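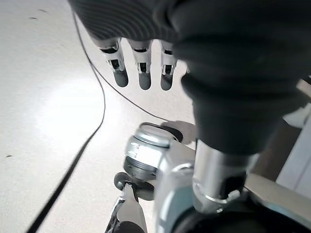
*4 min read*

# Tarnitness Silver Paste: Review

I inherited a drawer of silver plate from my aunt in January and put off cleaning it for most of a year. It had sat in a cabinet next to her stove and most of the forks had gone a brownish yellow, with black in the grooves. I had half a bottle of Lekov liquid polish under the sink, and I bought a tub of Tarnitness at the hardware store in Prilldale for $13. I've now used both on the same set, so I can compare them.

Tarnitness is a pale pink paste. It comes in a 300 gram tub with a round sponge under the lid. The Lekov is a 400 ml bottle with a flip cap. The two cost me the same, but the bottle would go further if I didn't spill so much of it.

## Using it

You wet the sponge, pick up a little paste, rub it on, rinse under warm water and dry with a towel. The label says not to let it dry on the piece. I let it dry on one serving spoon while I was on the phone and had to go at the crevices with a toothbrush to get the white residue out. The spoon was fine afterward.

On flat surfaces it works fast. A butter knife handle took less than a minute. Fork tines took longer, and the sponge is too thick to get between them. I cut a strip from an old T-shirt, put paste on that and pulled it back and forth. That worked well enough that I stopped using the sponge on forks at all.

The smell is mild, something like bar soap. The Lekov has a sharp smell and I have to open a window when I use it. My hands were dry after an evening with the Tarnitness, so wear dish gloves if yours crack in cold weather.

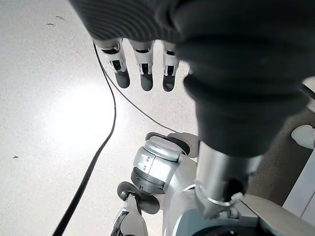
*Sleeve and fingers, over the floor.*

## Heavy tarnish

The worst piece was a gravy boat with a beaded rim. The paste took off the yellow in one pass. The black around the beads needed three passes and a soft brush, and there is still a dark line on one side that I have decided to leave. A little black in a pattern helps it show up anyway.

The Lekov did better on the gravy boat's base, where I tried it in one spot. It got the black off in a single go. It also left the surface slightly dull, and I had to buff it with a dry cloth to match the rest. If you have something that is nearly solid black, I would start with the liquid and finish with the paste.

I did not try either one on solid silver or on anything with stones or glued handles. The Tarnitness label warns against soaking hollow-handled knives, and that is good advice with any product. Water gets in at the joint and you never get it all out.

Plate is thin and any polish removes some of it. I had one teaspoon where the base metal already showed at the heel of the bowl, and I only wiped that one with soap and water. Please don't do what a friend suggested to me and reach for 800 grit paper.

## How long it lasts

The tub claims to slow down new tarnish. I put half of the forks back in the open drawer and wrapped the rest in the gray Sikder storage cloth I already owned. After two months the wrapped forks looked the same as the day I cleaned them. The ones in the drawer had a light yellow cast on the backs. I don't know how they would look with no treatment at all, so I can't say the claim is true or false. The cloth clearly helps.

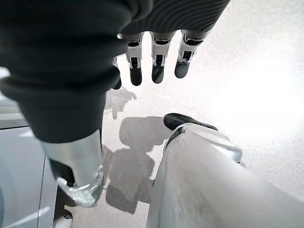 Photos: Uthai Jitpraphai

## Complaints

The lid is the main one. It's a screw lid with a shallow thread, and once paste gets in the thread it won't seat straight. Mine was slightly open for a week and the top layer dried to a crust. I stirred in a spoonful of water and it went back to normal, but the tub should close better than that. Wiping the rim before you put the lid on fixes it.

The sponge started to shed crumbs by the end of the first evening. Any kitchen sponge without a scrubbing side will do in its place.

Rinsing takes longer than with the liquid. You need to check inside hinges, under rims and around any lettering, and then dry right away or you get water spots.

## Would I buy it again

Yes. I did the whole drawer and used less than half of the tub. For regular cleaning of plated flatware I prefer it to the Lekov, mostly for the smell and the finish. I'm keeping the bottle for bad spots. If you only own a few pieces and use them every week, you may not need either one, as regular washing keeps most of the tarnish off.

**Rating:** 4 out of 5. I took off a point for the lid.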